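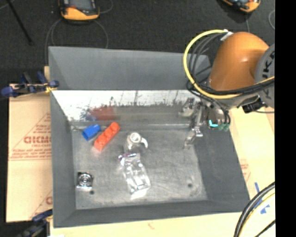

Ticket: second bin for the picking cell, budget question
Opened by: Kiros Chala
Status: waiting on requester

Kiros Chala, January 15, 2022
Hi Maarten, and sorry to land this on you so early in the year! We'd like a second metal bin for the arm, so one can be loaded while the other is in use. Prisby quoted 12 weeks and Jastgate quoted two, but Jastgate wants nearly 60 percent more. I'd also love to replace the clamps with a proper mount while we're at it (I can live without that if money is tight).

Maarten Aerts
Hi Kiros, no trouble at all, I'm glad you asked before ordering. Budget line 67 has room for the bin, though the mount would have to wait until September. Could you ask Prisby whether freight is included? They left it off last time and we had a long back and forth over it.

Kiros Chala
Asked them just now. I'll paste the reply in as soon as it comes, and please keep the Jastgate quote open till then.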